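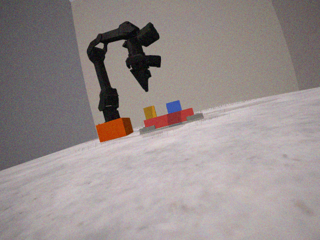 Teaching by Hand: Our August Gallery
Skurnport Robot Teaching Club, 8/16/22

Welcome, and thank you so much for stopping by! We spent the summer learning to show a robot arm a job by steering it ourselves from a handheld remote, first in the simulator and then (fingers crossed) on the real arm over at Dramden. We set out to save 200 good runs, got a little carried away, and ended up with 300, which still makes me smile.

Yellow and blue, simulator practice. The arm is up over the red platform with its fingers closed and the two little cubes standing below. Everyone in the club starts on blocks, and I do mean everyone, even the folks who have been driving arms for years!

Each run we keep is one person steering through the whole task, start to finish, and 12 of us took turns at the controls. Go slow near the cubes, dear beginners, and open the fingers before you come down.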